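Clestley Citizenship and Residence Advice Group
Minutes of the October meeting

Held in the upstairs room, Zitemier House, 6.30 pm
Present: eight members, one observer from the Erdem translation bureau
Apologies: two received

1. Minutes of the last meeting
Agreed, with one correction. Under item 4, "settled status" should have read "permanent residence". The secretary will amend the copy on the website.

2. Matters arising
The new leaflet on registering a birth abroad has gone to print. The old version still gives the previous opening hours and should be taken off the rack at the library.
The question of whether we can certify copies ourselves is closed. We cannot, and people asking for this should be sent to a solicitor or notary.

3. Enquiries since the last meeting
The group dealt with 489 enquiries. Most concerned citizenship by descent through a grandparent. The next largest group was spouses asking about residence permits, followed by renewals for children whose passports have run out.
Members on the phone line reported that callers often have the grandparent's marriage certificate but no birth certificate, and have not yet asked the local archive. It was agreed that the first-call sheet should ask about archives before anything else.
A few callers had paid an online agency for a "family search" and received only a list of web addresses. We do not give opinions on named agencies. The wording on the phone sheet stays as it is.

4. Name changes and spelling
There was a long discussion on applications held up because a surname is spelt differently from one document to the next. Two cases this autumn were sent back for this reason, one of them over a single letter.
Agreed that applicants should be told to list every spelling on a covering sheet, with the document and year beside each. A sworn statement may still be asked for. The observer from Erdem said that translators copy the name as it appears on the original and will not correct it, even when the error is plain. This should go in the guidance notes.
One member asked if the same applies to place names. It does, and villages that have changed country are a common cause of delay - the name at the time of the event should come first, with the present name in brackets.

5. Translation costs
Erdem has offered a fixed price of 35 pounds a page for civil certificates, for people referred by the group. Longer court papers would be quoted for separately. The group takes no payment for referrals and this must be clear on anything we hand out. Offer accepted for one year, to be listed next to the other two bureaux in alphabetical order.
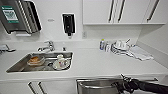
Kitchenette sink and worktop

6. Room and running costs
The hire charge for the year is 1170 pounds, payable in two parts. The first has been paid. The second falls due in spring.
The kitchenette is shared with the other groups in the building. Cups and plates should be washed and put away before locking up.
The key safe code has been changed. Members who open up should ask the secretary for the new one and not pass it on by email.

7. Stistisska case system
The trial of the Stistisska software continues. Notes can now be searched by country, but the reminder dates are still going to the wrong inbox. Paper files are to be kept going until this is fixed. Agreed not to enter passport numbers on the system during the trial.
Closed files older than six years will be shredded, in line with the policy adopted last year. Original documents found in any of them must be returned first.

8. Drop-in session
Next session limited to 20 appointments of fifteen minutes each, with bookings by phone only. Two members will cover the desk. People wanting help with a refusal letter need a longer slot and should be booked separately.

9. Any other business
The printer needs a new drum. Purchase approved.
A request to give a talk on dual nationality at the sixth form college was accepted, subject to a date.

Meeting closed at 8.20 pm.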